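Keeping Spoons, Chopsticks and Other Small Things in Order

Posted 4 November 2018 in Kitchen and Table

Our kitchen in Vunthorpe is narrow, and the table must do many jobs. We eat on it, my daughter draws on it, and after every washing-up it becomes the sorting place for cutlery. For a long time I put everything in one drawer and closed it fast. In October I finally took all of it out and started again. These are my notes, together with some advice which readers sent me after the last page about jar lids.

Take everything out first

Do not try to arrange a drawer while the things are still in it. Put a cloth on the table and empty the drawer on the cloth. The noise is much smaller and the table does not get scratches. Then wipe the drawer with warm water and a little dish soap, and leave it open until it is fully dry. In the corners you will find crumbs, also when you are sure that there are none. A dry pastry brush takes them out better than a sponge.

When the things are on the table, put the same kinds together before you decide where they will live. I made the mistake to buy a drawer insert first, and it had a beautiful long space for knives, of which we have very few, and a short space for spoons, of which we have far too many. I gave it to my sister.

A caddy with a divider

For the things we use every day I now prefer a caddy which stands on the table or on the counter. The kind with a handle across the top is good, as you can carry it with one hand and hold a plate in the other. A divider in the middle is enough for us. Metal goes on one side and wood on the other. If you mix them, the wooden things take the moisture from the spoons and you will smell it after a week.

Choose a plastic which lets some light through. You see when the bottom is dirty, and with a dark container you see nothing until it is too late.

Wash the caddy itself every time you wash the tablecloth. If your caddy has no holes in the bottom, put a folded piece of paper towel in each side and change it when it feels damp.

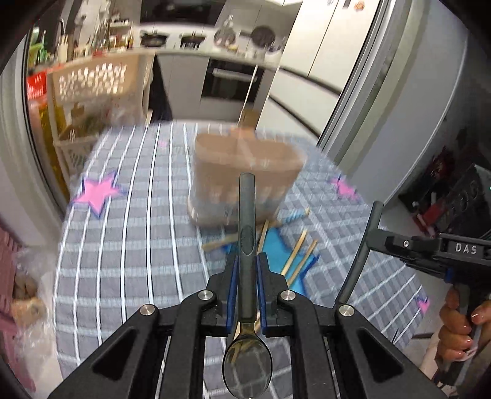

Sorting at the table: the spoon, the chopsticks and the divided caddy.

Wooden chopsticks

Chopsticks need a little more care than spoons. Please do not leave them in water. The wood swells, then it shrinks again, and the surface becomes rough on the lips. Wash them quickly with a soft sponge, from the thick end to the thin end, rinse, and dry them with a cloth at once. After that let them lie flat for up to 4 hours before they go into the caddy. I lay them on a kitchen cloth and turn them one time.

They should stand in the caddy with the eating end up. Some people find this not hygienic, because the hand can touch the end, but the thin end is the one which gets dark spots when it stands in the damp bottom. If guests will take their own, you can turn the thin ends down for the evening.

To make the pairs is tiresome if you have several patterns. Rocío Valcárcel wrote to me that she keeps each pair together with a small band of cotton thread. I tried it and I do not have the patience. Now I have only one pattern, and any stick goes with any other.

When a chopstick has a splinter, throw it away or use it in the garden to mark the seedlings. Sanding works on plain wood but not on lacquered wood.

Metal spoons

Spoons with a polished bowl show every drop of hard water. Our water in Vunthorpe is very hard. What helps is to dry them warm, directly after the rinsing. For old white marks use a soft cloth with a little vinegar, wait one minute, rinse and dry. Do not use the rough side of the sponge on a polished bowl. The fine scratches do not go away.

If your spoons have a colored handle, be more gentle there. Dark handles can lose their color with strong powders, and if the handle has a recess or a pattern, the powder stays in it. An old soft toothbrush is the right tool.

Big serving spoons do not belong with the small ones. They make the caddy heavy on top and it falls over. I hang mine on a hook near the stove.

A cloth you can work on

The cloth for drying should be a different one from the cloth for wiping the table. I say this to my family often. I bought blue ones for cutlery and yellow ones for the table, and the rule is now understood by most of us.

New cotton cloths do not absorb well. Wash them 2 times before the first use, without fabric softener. Softener makes a thin layer on the cotton and then the water only moves from one place to another.

For the table I like a checked tablecloth. On a plain one every tea spot is visible from the door. With checks you also fold it straight without thinking, you just follow the line. If children eat at the table, a cloth with printed stars or something similar is also practical, and they will tell you if you put it on the wrong way.

Shelves and baskets beside the counter

For the things which are not used daily we have drawers of plastic with small holes. They are light, they can be washed in the shower, and the air goes through. I keep in them:

Napkins and paper towels in the top one
Baking forms and cookie cutters
Spare lids, with their boxes, never alone
Candles, matches and string at the bottom

Onions and potatoes also like the air, but keep them in separate drawers, as they spoil faster together.

Bottles and jars I put in one row only. If there is a second row behind, the second row is forgotten. Last year I found a bottle of Lavia cherry syrup there which nobody in the house remembered to buy. Put the oil away from the stove, with the vinegar beside it.

Dry food in bags

If you keep dry food in a clear bag, press the air out before you close it and write the date on a piece of tape. Do not write on the bag directly, the ink comes off on the fingers. A clear bag is good because you see how much is left, but it should not stand in the sun.

From readers

Gerrit Makhubela: I use a brick form from my bread baking as cutlery holder. It is heavy and never falls. You must dry it well or it rusts.

Lerato Kruger: Please tell people to count the teaspoons before they take out the trash. I have lost so many with the yogurt cups.

Eoin Buckley: Vinegar on spoons is fine but don't let it sit overnight. I did, and the shine was gone on the whole set.

Thank you for these. I did not know about the bread form and I will try it.

The next page will be about cutting boards, how to remove the smell of garlic and when it is time to buy a new one. If you have a good method for the smell, write to me, but please no lemon, I have tried the lemon already.

Leena Halonen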